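Staff FAQ: the Plareo packing line and the new demo bench
Prirkmont site, updated October

Quick answers to what keeps getting asked at toolbox talks. Not the full policy, that's in the binder in the lunch room. Anything missing, ask Vlasta Dimitriou (ops) or Nikola Stan (training).

Are we losing jobs over this?
No forced redundancies on the kitting side. That's in writing from Nadetti and runs through the first stage. Two roles that were already vacant won't be filled. After stage one there's a review and we get a seat at it. Can't promise more than that.

What is the system going to do?
Travel kits first. Open the bag, tubes in, zip it, pass it on. 1,574 kits in the trial order. Gift boxes and anything glass stay with hand packers for now.

So what's the demo bench work?
You do the job with a hand-held gripper in place of your fingers and the software learns from the recordings. Same goods as the line, same sort of moves, just slower. You're the one deciding how a thing gets picked up, which is why we wanted packers on it and not contractors.

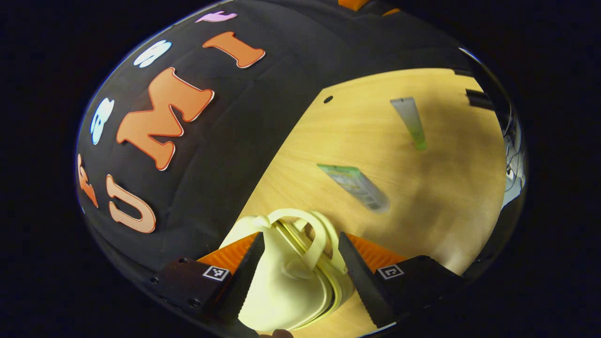
Cream-yellow item held in the gripper, tubes on the bench behind.

Do I have to do it?
Nope. Put your name down with Nikola. If you try it and hate it, back to your usual station, no mark against you.

Is there training?
Yes, paid, in work hours. One morning with Nikola, then you're paired up until you're comfortable. Most people find their grip settles by the second go. Left-handers welcome, tell us beforehand so the stations get swapped round.

Does it pay more?
Bench hours get the technical allowance, same as forklift. Shows on your payslip as a seperate line. If it's missing tell payroll before the cutoff, they can't backdate more than one cycle.

How long is a session?
Max 200 minutes on the bench in a shift, with breaks, and you rotate. Wrists and thumbs cop it more than you'd expect. Sore = stop and report it, don't push through.

Am I being filmed?
The recordings are of hands and goods. No audio. Faces aren't wanted and if one gets in, the clip is deleted. Footage is not used for performance, speed rankings or discipline. If a supervisor tries to, go straight to Vlasta.

Why do the bags take so long to get right?
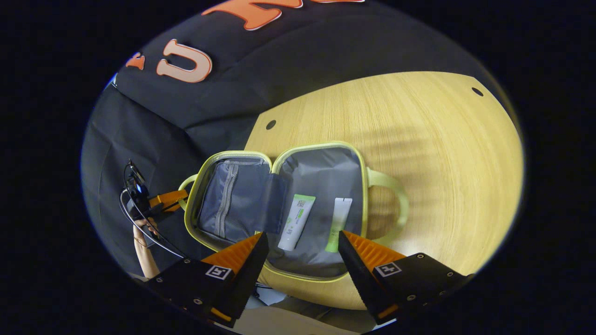 Soft goods are the hard bit, and the reason your skills still count here. A carton holds its shape. A toiletry bag flops, and the machine has no feel for fabric the way you do. With a bag opened out flat there's the mesh pocket and its zipper on one side and the tubes lying in the plain grey lining on the other, plus loop handles sticking out both ends ready to snag. Packers sort all that without thinking. So when we ask you to slow down and repeat it, that's why. Same goes for writing down the fiddly ones, your notes get read.

Who fixes it when it stops?
Line jams: trained operators, which can be you. Electrical or anything behind a guard: Petkov techs only. Do not reach in. Hit stop, call it, go do something else.

What happens to my targets?
Suspended for anybody on bench work. Hand packing targets stay as they are, they don't go up because the line's faster.

What if I want out of packing altogether?
There are 7 operator places in the first intake and 11 in the second. Existing staff get first go at both. English support available for the written part. Forms at the front office.

When does it go live?
After the safety sign off. No date until that's done, so ignore the rumors, we'll put it on the noticeboard.

Where do I complain?
Vlasta, your rep, or the box by the time clock (name optional). Replies go up on the board next to the roster.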